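Einführung in die Wundheilung
Skript zu Einheit 2, Dozentin: Danica Havlíček

Voraussetzung für diese Einheit ist der Stoff zu Hautschichten und Blutgerinnung. Wer ihn nachholen muss, findet ihn im Reader ab Seite 279.

1. Phasen
Die Wundheilung verläuft in überlappenden Phasen. In der Exsudationsphase kommt die Blutung zum Stehen, Granulozyten und Makrophagen räumen Zelltrümmer und Keime ab. In der Proliferationsphase bilden Fibroblasten Kollagen vom Typ III, neue Kapillaren sprossen ein, vom Rand her wandern Keratinozyten über das Granulationsgewebe. In der Remodellierung wird Typ III durch Typ I ersetzt. Das kann über ein Jahr dauern.

2. Primär und sekundär
Primäre Heilung: glatte, saubere Ränder, die spannungsfrei aneinanderliegen. Sekundäre Heilung: Gewebeverlust oder Infektion, der Defekt füllt sich vom Grund her auf, die Narbe wird breiter.

3. Störfaktoren
Lokal: Fremdkörper, Hämatom, Spannung, schlechte Durchblutung. Systemisch: Diabetes mellitus, Rauchen, Eiweißmangel, Glukokortikoide.

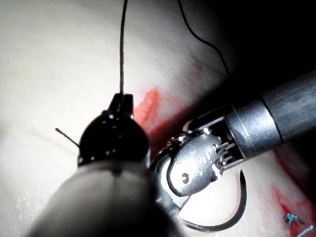 Warum ist eine Narbe weniger reißfest als unverletzte Haut?
Die Kollagenfasern liegen in der Narbe überwiegend parallel und sind nicht so verflochten wie in gesunder Haut. Auch nach abgeschlossenem Umbau wird die ursprüngliche Festigkeit nicht ganz erreicht.

Zur nächsten Einheit bitte das Fallblatt von Rostislav Kubíček lesen.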